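How a Book Wins a Prize

29 March 2022
By the Petano Young Readers desk
Reading time: 2 minutes

Have you ever seen a shiny round sticker on the front of a book and wondered how it got there? Well, that sticker usually means the book has won a prize, and winning one takes a lot of reading by a lot of people. Let's follow the Wusano Prize for children's stories from beginning to end, because it's a lovely long trip and there are plenty of stops on the way.

First, publishers (the companies that make books) send in the stories they are proudest of. Last time, 215 books arrived in big heavy boxes! A group of readers called a jury shares them out, and for months they read at breakfast, on the bus and in bed, scribbling notes as they go.

Then comes the longlist. The jury meets, everybody talks about the books they loved, and the big pile shrinks to 14. A bit later they meet again and make a shortlist, which is smaller still. If your favorite drops out here, you might feel grumpy, and that's all right. Jury members feel grumpy too.

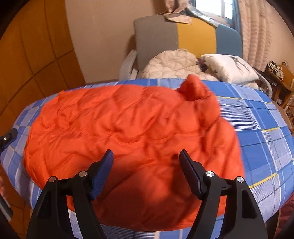

One reader wrote to us that the shortlist is the best part of all, and that she tries to finish every book on it before the winner is announced in December, even the ones with covers she doesn't like. What a good plan! You could try it with your class or your family and hold a vote of your own.

The last meeting is the hardest. Each member of the jury writes down one title on a slip of paper, and the slips are counted. Sometimes two books get the same number of votes, so everyone talks some more and votes again, and maybe even again after that, until one book is ahead.

The winning author gets a medal and a check for 800 dollars, and the publisher, Rolow, or Blöndal, or whoever made the book, prints those shiny stickers. Libraries often order extra copies, so you may have to wait your turn.

Related
What does an editor do all day?
Why do some books have two authors?
How to write a book review
Who draws the pictures first?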